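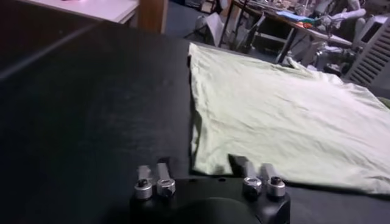 # About Trekard

Trekard is a garment care and textile finishing firm. We receive, inspect, press, fold and pack soft clothing for shops, sports clubs and hire companies. Most of what passes through the building is plain: T-shirts, light sweatshirts, tea towels, pillowcases and similar flat goods. We do not dye, print or tailor.

The firm has two sites. Penovia is the receiving and inspection site. Mendidden holds the folding tables, the packing line and the office.

## What we handle

Our standard service covers knitted and woven items that can be laid flat on a table in a single layer. The usual limits are:

- finished weight up to 912 g per item
- longest side after folding not more than 40 cm
- no rigid parts, other than ordinary buttons and zips

Heavier pieces such as coats and bedspreads go through a separate booking and are priced individually. Leather, fur and anything with a wire frame is returned unopened at the client's cost.

## The tables

Folding is done on black tops with a matt surface. Pale fabric shows its outline clearly against black, so a rolled edge or a turned hem can be found without lifting the item. A gloss finish was tried at Penovia and withdrawn, as reflections from the ceiling lights hid shallow creases. Dark garments are folded on a grey mat laid over the same top.

Table height is fixed at 912 mm. Tops are wiped down at the start of each shift and again when the colour of the batch changes. Adhesive tape is not permitted on the working surface; position marks are kept on the side rail.

## How an item is folded

The procedure is the same for all T-shirts and similar garments.

1. Lay the item on the table, face down, with the hem towards the operator.
2. Open out any rolled side edge along its whole length.
3. Smooth from the centre outwards using the flat of the hand. Do not pull at the hem, as this stretches the knit and leaves it uneven.
4. Check the lower corners for lifted flaps and press them down.
5. Fold both sides in to the width of the board.
6. Fold upwards in two stages and turn the item over.

Shallow wrinkles that clear under step 3 are accepted. Creases that remain are sent to the press. An item may go to the press twice; after that it is set aside and the client is told.

Soft, thin cotton is the slowest material to fold well. It bunches at the shoulders and holds a fold it was not meant to have. Polyester sportswear slides, and is folded on the mat whatever its colour.

## Batches and labels

Each batch holds up to 228 items and has one label, fixed to the outside of the crate. The label gives the client code, the fabric group and the fold pattern. We keep 47 fold patterns on file. Most clients use the Navarro pattern, a rectangular fold with the neck centred and the sleeves fully enclosed. It was drawn up for a shelf system of the same name and has been left unchanged apart from a small correction to the sleeve angle, made in November.

Mixed batches are accepted if the fabric group is the same throughout. Mixed fabric groups are split on arrival at Penovia and charged as separate batches.

## Inspection

Every item is looked at twice, once on receipt and once after folding. The first check covers stains, holes, open seams and missing buttons. The second covers size, squareness and the position of the neck. Faults found at the first check are listed on the batch sheet and the item is kept apart until the client replies.

We do not mend faults unless this has been agreed in writing.

## Sending goods to us

Goods should arrive clean, dry and loose in crates. Vacuum bags are not accepted, as they set hard creases that the press does not always remove. Deliveries are taken at Penovia only. Collections are made from Mendidden, from the side door, on production of the batch number.

Page last revised 1/19/22.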